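Search the help pages Search Clear

Brostomo Bedding Rental: Questions We Get

Reading time: 3 minutes

Do you really rent out sheets?

We do. People rent tuxedos that have been to forty weddings and never blink, but mention a pillowcase and they go quiet. Everything is washed hot, dried, pressed and sealed in a bag before it comes to you.

What comes in a set?

A fitted sheet, a cover, and 4 pillowcases. If you only own two pillows, the other pair are spares. You will spill coffee eventually.

How often do you swap them?

Every 2 weeks on the standard plan. Leave the used set in the Stumer bag by your door before 8 in the morning on Saturday. The driver won't ring, and would prefer not to meet you in your bathrobe.

Can I pick the pattern?

You can pick a family of patterns: plain, dots, leaves or stripes. You can also tick "surprise me," which customers choose cheerfully in April and complain about in May. Mixing is allowed. We have opinions about stripes with leaves, and we keep them to ourselves unless you call. 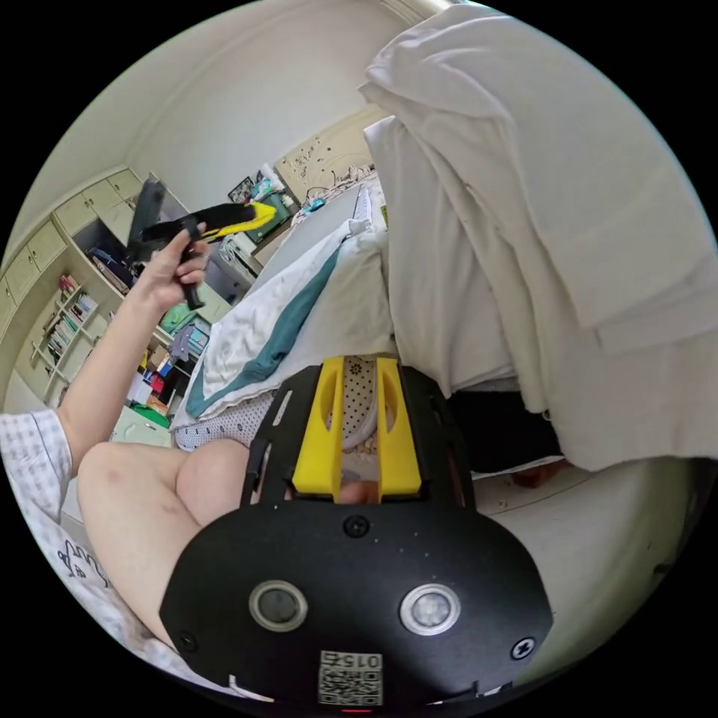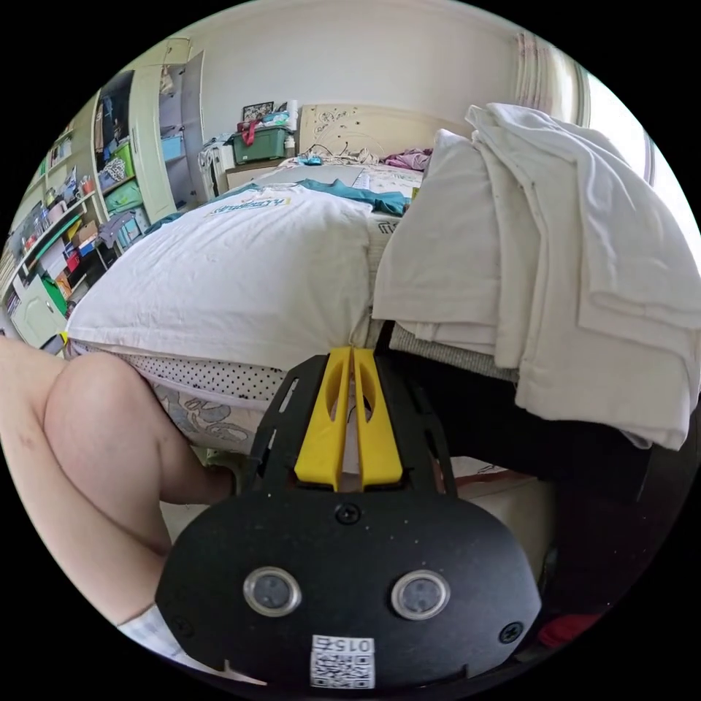
Will the fitted sheet fit my mattress?

Measure the depth first, with any topper on. Our regular sheet has a shallow pocket and the Trillard has a deep one. If a corner pops off every night, you have the wrong one, and no amount of tucking will change its mind.

Which way does the fitted sheet go?

The tag goes at the bottom right corner. If you've cut the tag off because it itched, good luck to you.

I stained something. Am I in trouble?

No. Ordinary stains are part of the price. Hair dye, candle wax and pizza baked into the weave count as damage, and we charge for the piece. Please don't bleach it first — a white patch the size of a dinner plate is harder to fix than the wine was.

Can I buy a set I like?

Yes, after 3 months on any plan. The Wilczyńska cotton range sells out often, so ask early.

Do you rent pillows too?

No. Sheets we can boil. A pillow remembers things.

How do I cancel?

Email us before your next swap and send back all 4 pillowcases. The last one is usually inside the duvet cover, down in a corner.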